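Orgate Customer Support
Ticket 2532
Product: Orgate Mobile, building controls app
Site: Lernness, main building and annex
Category: Connection and scheduling
Priority: Normal
Status: Resolved, monitoring

Summary of the request

The customer reports that the Orgate app signs in correctly but shows the blinds and heating zones in the annex as "Not reachable." Zones in the main building respond as expected. The fault began after the app was updated in September. Wall switches in the annex continue to work.

Equipment on record

One Szalai gateway in the main building, one Szalai gateway in the annex, 24 zones in total, of which 11 are in the annex. The app is installed on shared tablets and on staff phones.

First response

The customer was asked to close the app fully, open it again, and confirm whether the fault appeared on more than one device. The customer confirmed the same message on a tablet and on two phones. A fault in a single device was therefore ruled out.

The customer was then asked to send the connection report from Settings, Support, Send Report. The report was received at 10:40 a.m. and attached to this ticket.

Findings

The report shows error 1466 for every annex zone. This code is returned when the app holds a saved address for a gateway and no gateway answers at that address. The annex gateway had been given a new address by the site network. Earlier versions of the app searched for the gateway again without notice to the user. The current version waits for the user to approve the new address, and the approval message is shown only to accounts with the Site Manager role. No Site Manager account had signed in after the update.

A second matter was found during review. The morning heating schedule for the annex had been saved twice under the same name. Only one copy was active.

Action taken

1. The customer signed in with a Site Manager account, opened Gateways, and approved the new address for the annex.

2. All annex zones returned to "Ready." The customer tested two blinds and one heating zone from the app and reported correct operation.

3. The inactive copy of the heating schedule was deleted at the customer's request.

4. The customer was advised to ask the network provider, Standska, to reserve a fixed address for each gateway.

Attachments from Lernness, annex workroom

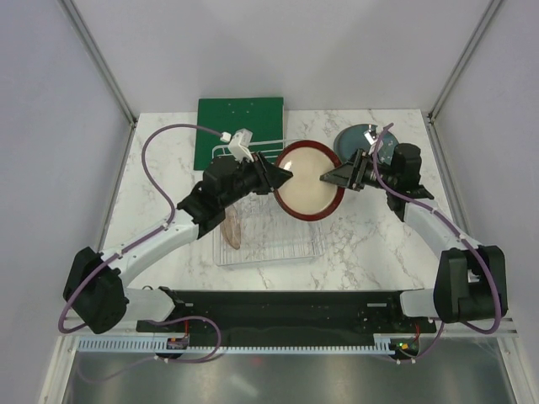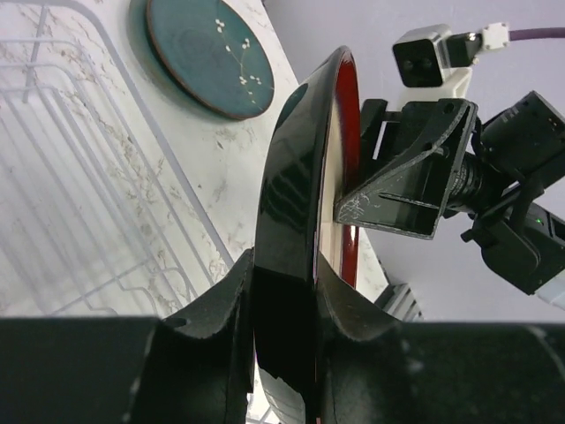 Remaining items

Standska has been sent the hardware addresses of both gateways and is to confirm the reservation in writing. Until confirmation is received, the approval step may be needed again if the annex gateway restarts.

A request has been passed to the Orgate product group to show a short notice to standard accounts when an address is waiting for approval. No release date can be given at this time.

The customer may reply to this ticket while it is in monitoring. Replies received after closure will open a new ticket linked to this one.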